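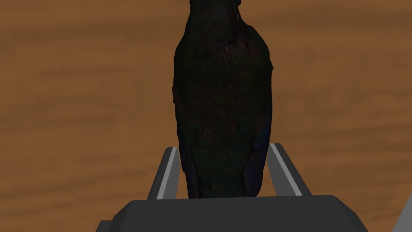

Indira Devadiga writes that the crows have settled over Huanca Street again, that her sidewalk is white by morning, and asks whether the city intends to move them. The short reply is that the city can shift part of a roost a few blocks under some conditions. It can't remove crows from Urnberg. The longer reply takes up most of this page.

Winter Crow Roosts: Frequently Asked Questions

What is a winter roost?

A communal sleeping site. From late fall to early spring, American crows that feed separately during the day gather at dusk in one stand of trees and spend the night there. The birds arrive in stages. They first collect at staging points, typically open ground, parking lots, or flat roofs, and move to the final site after sunset. The staging point and the roost may be a mile or more apart, and residents often report the staging point as the roost.

Why do they choose the downtown area?

Several factors are involved, and their relative weight isn't settled. Built-up areas hold heat overnight. Street lighting makes approaching owls easier to see. Mature street trees give many perches at a suitable height, and large owls are less common downtown than in the river woods. Crows also return to sites they have used before, so a block that held a roost last winter should be treated as likely to hold one again.

How many birds are there?

The peak evening count last winter was 3954. The winter before, it was 3022. Both figures are for the Huanca Street and Firnudis Park roosts combined. They are flight-line counts, taken by observers at fixed points who tally birds crossing toward the roost until it is too dark to see. The method misses late arrivals and birds that leave and re-enter. The two figures should not be read as a trend, as the second winter had more count evenings and therefore a better chance of catching a peak.

When will they leave?

Numbers usually fall through February and the roost breaks up as pairs return to nesting territories. A small group may persist into March. Nothing needs to be done to bring this on.

Are crows protected?

Yes. American crows are covered by the federal Migratory Bird Treaty Act. State rules also apply, and a hunting season set by the state does not allow shooting inside city limits, where discharge of a firearm is a separate offense under city code. Poisoning, trapping, and the use of sticky gels on perches are not permitted on city property under any circumstances. Non-injurious scaring is generally allowed, subject to the noise rules below.

What methods does the city use?

Three, normally in combination: handheld lasers aimed into the canopy at dusk, recorded distress calls played from a vehicle, and hand clappers. Crews work from the time the first birds settle until full dark. A single evening has almost no lasting effect. The standard treatment is 10 consecutive evenings, followed by spot visits where birds have come back. If a treatment is interrupted by rain or high wind, the missed evenings are added at the end.

Lasers are operated only by trained staff. They are never aimed above the tree line or toward windows, roads, or aircraft approaches. Residents should not use laser pointers on roosting birds. Pointing a laser at an aircraft, including by accident while sweeping across a treetop, may be prosecuted.

Do decoys and effigies work?

Sometimes, for a while. A hanging crow effigy placed in the roost tree before dusk can delay settling, and it works better alongside distress calls than by itself. An upright figure, such as a garden raven or a plastic owl, has much less effect. Crows habituate to any object that stays in one position, and an owl decoy left on a ledge may be ignored within days. If you use one, move it every day and take it in each morning. Real carcasses must not be used: possession of crow parts is regulated.

Firnudis Park was treated with effigies alone in one test. The birds moved to the east side of the park and stayed there.

Where do they go when they are moved?

Usually to the nearest comparable trees. That is the main limit on dispersal work. The section does not treat a block if the probable destination is a hospital, a school, or a residential street that has had no roost before. The preferred destination is the line of cottonwoods behind the Brekik rail yard, which has few parked cars and no sidewalk. Crews leave that site alone all winter, including when birds using it are noisy.

How do I request treatment?

Use the online form or call the section line before 3 p.m. Give the nearest cross street, the time birds arrive, and whether they are still there after dark. The last point matters most, as it separates a roost from a staging point. Requests are grouped by block, and a second request from the same address does not change its place in the schedule. Urgent requests are limited to sites where droppings create a slip hazard at a public entrance.

Can I scare them off my own trees?

Yes, using noise or light that would be lawful at that hour for any other purpose. Clapping two pieces of wood together is effective and costs nothing. Propane cannons, fireworks, and starter pistols are not allowed in the city. Begin on the first evening birds appear. A roost that has been in place for a week is considerably harder to shift — start late and you may be out there every night until it breaks up. 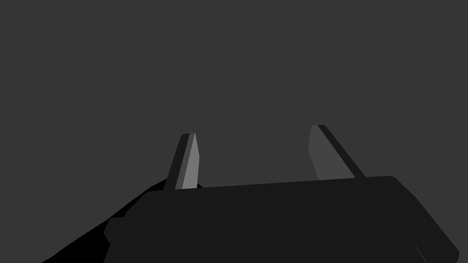

Urnberg Parks Department — Wildlife and Street Trees Section

Are the droppings a health risk?

For most people passing under a roost, the risk is low. Accumulated droppings can support Histoplasma, a fungus whose spores cause lung infection when inhaled, and the concern is dust from dry material that has been disturbed. Do not dry-sweep or use a leaf blower. Wet the area first with a low-pressure spray, scrape it up, bag it, and rinse. Wear gloves and a fitted respirator for anything beyond light spotting. People with weakened immune systems should have someone else do the work. Large indoor or attic accumulations are a job for a contractor.

Will droppings damage my car?

They can etch clear coat, particularly if left in sun. Soak the spot with water or a wet cloth before wiping, as dried droppings contain grit and will scratch. The city does not pay claims for damage by wild birds.

Who cleans the sidewalks?

The property owner is responsible for the sidewalk along the frontage, the same as for snow. The city washes bus shelters, crosswalk ramps, and park paths. Washing under the Huanca Street roost is done on Monday mornings when the temperature is above freezing. It is not done below freezing because of ice, and a missed wash is not rescheduled.

Would pruning or removing trees help?

Thinning the interior of the canopy reduces perching and is sometimes used on small street trees. It has little effect on a large oak. The section does not remove healthy trees for the purpose of displacing birds. Street trees may be pruned only by the city or under a permit. Trees on private land do not need a permit for thinning.

I found a dead or sick crow. What should I do?

Do not handle it with bare hands. Crows are highly susceptible to West Nile virus, and a dead crow in the warm months should be reported. In winter, single dead birds are expected at any large roost. Report a group of dead birds found together in any season. A private owner may dispose of one bird by turning a plastic bag inside out over it, double-bagging, and placing it in the trash. Keep dogs and cats away from it.

Injured birds go to a licensed rehabilitator. The section can supply contact details but does not collect them.

May I help with the counts?

Yes. Counts are coordinated by Roswitha Auer. Observers need to stand outdoors for the full flight, from before sunset to dark, and are paired for the first 2 evenings. Binoculars are useful but not required. Tally sheets are provided and should be returned the next day, including sheets with a zero. Counts are canceled in fog.

Who do I contact about something not covered here?

Dispersal schedule and access to private lots: Dorin Pană
Tree permits and pruning: Mohammed-Awal Annan
Counts and past data: Roswitha Auer

Messages left after 3 p.m. are picked up the next working day. The line is not staffed in the evening while crews are out.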